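Grorow Desktop Refurbishing
Frequently Asked Questions: Memory, Drives and Tower Service

Last updated Friday, February 14, 2025

This page covers the questions we get most often from offices and schools that send us desktop towers for memory upgrades and general service. For laptops and all-in-ones, see the separate page. If your question is not answered on either one, write to the service desk and include your job number if you have one.

Before you send a computer

Which computers do you accept?
Full-size and mid-size desktop towers with a removable side panel and standard memory slots. We also take small form factor business desktops, but some of them use laptop-style memory and are billed at a different rate. We do not service machines with memory soldered to the board.

Do I need to remove my files first?
No, a memory upgrade does not touch the drive. We still ask you to back up anything you can't afford to lose. Drives do fail in shipping, and we can't recover data from a drive that fails on the way to us. If you would rather keep the drive at your office, take it out and tell us on the form. We can test memory without it.

Should I send the power cord, keyboard or monitor?
Please don't. We have our own. Cords that arrive with a computer often get separated from it, and we can't promise to return them.

How should I pack a tower?
Use a box with at least two inches of space on every side and fill the space with foam or tightly crumpled paper. Put the side panel on and fasten it. If there is a heavy graphics card inside, remove it and wrap it by itself, or put soft packing material around it inside the case. Do not use loose packing peanuts inside the case. They end up in the fans.

How many can I send at once?
Up to 18 towers on one job form. For larger orders, contact Johanna Danzer in scheduling and she will split the job across dates.

What if I don't know what memory my computer has?
Leave that line blank. We read the label on the module and the model number of the board when the case is opened, and we list both on your work order.

Choosing memory

How much memory do I need?
For email, a browser, spreadsheets and video calls, 16 GB is enough for most people. Machines used for photo work or large databases usually need more. We will tell you the most your board can take, but we don't push anyone to fill every slot.

Can I mix the old module with a new one?
Sometimes. Both have to be the same generation (DDR3 and DDR4 do not fit the same slot, for example). If they run at different speeds, the pair will normally run at the slower one. Some boards refuse certain mixed pairs and won't start. If you ask us to keep your old module, we test the combination, and if it fails we call you before ordering a matching set.

Can I supply my own modules?
Yes. Send them in an antistatic bag with the job number on the outside. We charge the normal labor rate. If a module you supplied fails our test, we send it back with the results and you can take it up with the seller.

Does the color of the module matter?
No. Memory boards come in green, blue, black and other colors, and the color tells you nothing about speed or size. Go by the label.

Do you reuse modules taken from other machines?
Yes, if you choose the refurbished option. Last year almost 600 of the modules we installed were refurbished. Each one is tested before it goes into stock and again after it is installed.

How the work is done

Why do you lay the tower on its side?
Memory should go straight into the slot with even pressure at both ends. With the tower upright, the board stands vertically and you push sideways, so the case can rock or slide. On its side, with the panel off, the board is flat and the slots face up. It is also easier to see whether a cable is lying across the slot.

Do you disconnect anything?
The power cord, always. Inside the case we move drive and power cables out of the way if they cross the memory slots, and we unplug one only when it can't be moved far enough. Every cable that was unplugged is written on the work order. If your computer comes back and a drive is not showing up, check that list first and then call us.

How do you know a module is in the right way?
There is a notch in the gold contact edge and a matching key in the slot. The notch is off center. Hold the module level just over the slot and compare the two before pressing. If they don't line up, turn the module end for end. If it still doesn't line up, it is the wrong type and should not be forced.

What kind of table do you work on?
A slotted metal one. The tabletop is aluminum with long grooves running across it, so fixtures can be set down next to the case. The gray 3D-printed pieces are our own design, drawn by Valentin Filip. The edges of the tabletop get wiped every evening and the grooves are vacuumed once a week, which is how we find most of our missing screws. 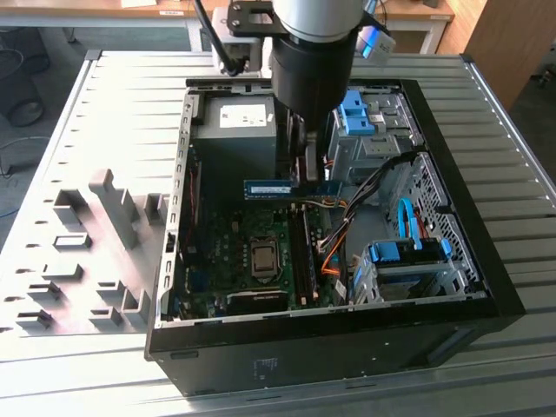
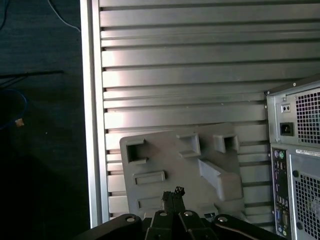 Can I use an ordinary table at home?
Yes. Any flat, steady table will do if it is big enough for the whole case. Put down a clean cotton towel if you are worried about scratches, and avoid carpet or fleece. Touch a bare metal part of the case before you pick up the module, and pick it up by its edges.

Do you clean the inside?
A light cleaning is included. We blow out the fans, the power supply vents and the processor heatsink. Replacing thermal paste is extra and we only do it if you ask.

My drive bays have plastic clips. Will you break them?
We leave them alone unless the job includes a drive. Plastic latches on older towers do get brittle, and if one breaks while we are changing a drive, we replace it when the part is still available. When it isn't, we fasten the drive with screws if the bay allows it.

After the work

How long does it take?
Nine working days from the day we receive the box. Jobs with parts on order take longer, and the desk will give you a new date by email.

The computer restarted several times when I first turned it on. Is that normal?
Yes. Many boards check new memory on the first start and may restart once or twice with a blank screen. Give it a few minutes. If it is still blank after ten, turn it off and call us.

It shows less memory than I ordered. What should I do?
A small part of the total may be reserved for built-in graphics, so the usable figure can be a little lower than the installed one. If a whole module is missing from the total, it may have moved in shipping. With the power cord out, press down on both ends of each module until the latches close. If you would prefer not to open the case, send it back and we will cover shipping both ways.

What happens to my old modules?
They come back to you in an antistatic bag taped inside the box, unless you ticked the recycling line on the form. Check the packing before you throw it out.

Who do I contact about a bill?
Isabelle Chisholm handles billing for all service jobs. Please have the work order number ready, as the shipping number won't bring up your account.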